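Home > Forums > Bread, Dough and Baking > Steamed and Boiled

We use cookies to keep you logged in and to count visits. By carrying on you accept this. Manage cookies

Wrinkled buns - flour, yeast or steam?
Views: 1644

oatcake_and_out
Posted in July

I've been making plain steamed buns since the spring and I get a good batch one time in three. The rest go wrinkly within a minute of the lid coming off. They look fine through the glass, then I lift the lid and the skin shrinks back like a balloon a week after a party. They taste all right but they're dense at the bottom and a bit yellow where they've shrunk.

What I do at the moment:

Plain white flour, the ordinary supermarket stuff, 9.8% protein on the bag. Dried yeast. A bit of sugar, warm water, a spoon of oil. I knead for ten minutes by hand, leave it for an hour, knock it back, shape it, leave it again for thirty minutes, then steam for fifteen. Each piece is 63 g before it goes in, because I got fed up with one being raw and the next one overdone.

I use a small electric steamer on the table, the sort with one metal tray and a glass lid. The hob in our flat has two rings and one of them is usually in use. The steamer takes four at a time, so a full batch of dough means three goes, and the last lot have been sitting out a good while by then.

Things I've already changed without much luck: less yeast, more yeast, a tea towel round the lid, a different brand of yeast. I can't tell if I'm proving too long or not long enough. Everything I read says one or the other with great confidence.

Four to a load, spaced like so:
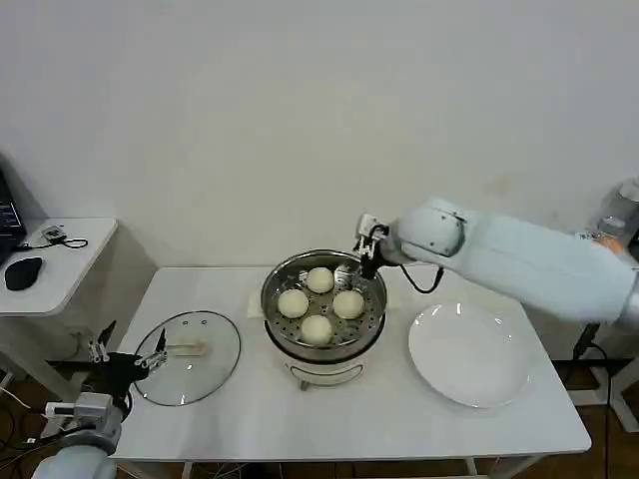

Re: Wrinkled buns - flour, yeast or steam?
the_second_prove

Over-proved. The second thirty minutes is too long in July. My kitchen is warm enough at the moment that fifteen is plenty, and in January I give them forty-five. You can't go by the clock with this. Pick one up: it should feel lighter than when you shaped it, and if you press the side gently the dent should come back slowly. If the dent stays, you've gone past it.

Your third load has been waiting for half an hour longer than the first, so of course it behaves differently. Which load are the good ones?

Re: Wrinkled buns - flour, yeast or steam?
oatcake_and_out

I'd have to say the first, mostly. I hadn't thought about it like that. I've been writing down the batch and not which load.

Re: Wrinkled buns - flour, yeast or steam?
mugwort

I don't agree that it's the proving. If they were over-proved they'd be flat before they went in. The OP says they look fine through the glass and drop when the lid comes off. That's a temperature shock. Turn the steamer off, leave the lid on for five minutes, then tip it open a crack and leave it for another minute. I had this problem for a year and that was the whole of the cure.

Don't bother with the flour yet. People always go after the flour first and it costs them money.

Re: Wrinkled buns - flour, yeast or steam?
the_second_prove

Over-proved dough can puff up very nicely in steam and still fall over afterwards, because the structure has gone. It doesn't have to be flat going in. I'm not saying don't rest them with the lid on, I do that too, but resting won't save a bun that's had too long.

Re: Wrinkled buns - flour, yeast or steam?
landeg_lodger

Both of those can be true. I used to sell these off a stall in Landeg on market mornings and we had wrinkled ones from each cause. You can tell them apart by cutting one open.

Over-proved: big uneven holes near the top, a sour or boozy smell, tight and gluey near the base.

Lid taken off too fast: the inside is even and fine, just squashed, and the skin is tough.

Not kneaded enough: the surface was already rough or dimpled before steaming. Look at them before they go in. If the skin isn't smooth then, it won't be smooth later. After knocking back I put the dough through a rolling pin and fold it in three, several times over, until there are no bubbles left at the edges. That made more difference than anything else I tried on the stall.

Also, what are you standing them on? Straight on the metal or on something?

Re: Wrinkled buns - flour, yeast or steam?
oatcake_and_out

Sometimes straight on the tray with a wipe of oil, sometimes on parchment. The paper is one big piece that I cut by eye and it always comes out too wide. I've never decided which is better. The oiled ones stick a bit and tear when I lift them, the paper ones come off clean but the bottoms are soggy.

Plate goes next to it so I can move them quickly.
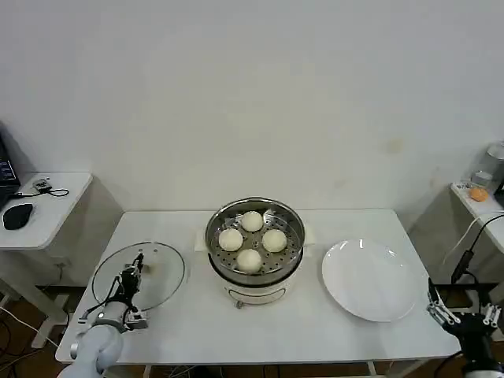
Re: Wrinkled buns - flour, yeast or steam?
ellham_allotment

There's your soggy bottom, you're blocking the holes. A big sheet of paper over the tray means the steam has to find its way round the sides and the water that condenses has nowhere to go. Cut a small square for each bun, only a bit wider than the bun itself. Or fold the big sheet up and snip holes in it like a paper snowflake.

I use cabbage leaves. I have a great deal of cabbage.

Re: Wrinkled buns - flour, yeast or steam?
mugwort

Cabbage leaves make the buns taste of cabbage.

Re: Wrinkled buns - flour, yeast or steam?
ellham_allotment

Very slightly. I like it.

Re: Wrinkled buns - flour, yeast or steam?
kettle_descaler

Coming at this from the equipment side. Small electric steamers are all a bit different in how hard they boil. I put mine, which is a Prisden, on a plug-in meter and it drew 716 watts at full, whatever it says underneath. That's gentle compared with a pan on a gas ring. With cold water in the bottom it takes a long time to get going, and all that time your dough is sitting in a warm damp box. It's a third prove that you haven't put in the recipe.

Two ways round it. Either boil the kettle and fill it with hot water so the steam starts straight away, or start from cold on purpose and cut the second prove right down to allow for it. I do the second. Either works if you stick to it. Doing one on the first load and the other on the next, when the water's already hot, is how you get different results from the same dough.

Re: Wrinkled buns - flour, yeast or steam?
the_second_prove

Agree with all of that. Put the shaped ones for loads two and three in the fridge while the first is steaming. Take the next lot out ten minutes before you need them.

Re: Wrinkled buns - flour, yeast or steam?
landeg_lodger

Fridge is fine, but cover them or the skin dries and cracks. Or make less dough. There's no law that says you have to make twelve.

On flour, I'd disagree with mugwort a little. 9.8% is all right. But the bleached low-protein flour that Skalteo do in the paper sacks does give a whiter, softer bun, and if the yellow colour bothers you then that's the way to get rid of it. It won't fix the wrinkles.

Re: Wrinkled buns - flour, yeast or steam?
mugwort

That's my point. It won't fix the wrinkles, so it can wait.

Re: Wrinkled buns - flour, yeast or steam?
oatcake_and_out

Right, had another go with most of this. I made half the dough, rolled and folded it six times, second prove down to eighteen minutes, kettle water in the base, small squares of paper. Switched off, five minutes with the lid on, then a crack for a minute.

First load: no wrinkles at all. Second load (fridge, covered): three good and one with a dimple on the side. Cut that one open and it was even inside, so by landeg_lodger's list I think I rushed the lid.

I changed five things at once, so I don't know which of you was right. Next time I'll go back to thirty minutes for the prove and keep everything else the same. 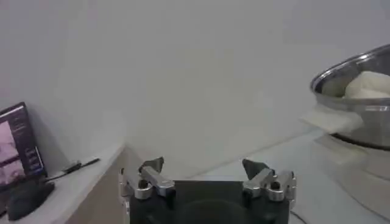
Dough in the steel bowl, cloth over the rim.

Re: Wrinkled buns - flour, yeast or steam?
the_second_prove

Go back to thirty if you like. I know what'll happen.

Re: Wrinkled buns - flour, yeast or steam?
mugwort

They'll be fine if the lid stays on.

Re: Wrinkled buns - flour, yeast or steam?
kettle_descaler

Write down the room temperature when you do it, or you'll both still be arguing in November. And has anyone tried freezing them after steaming? Mine go leathery when I warm them up in the microwave, even with a damp cloth over.

Re: Wrinkled buns - flour, yeast or steam?
ellham_allotment

Steam them from frozen, eight minutes. Don't microwave them.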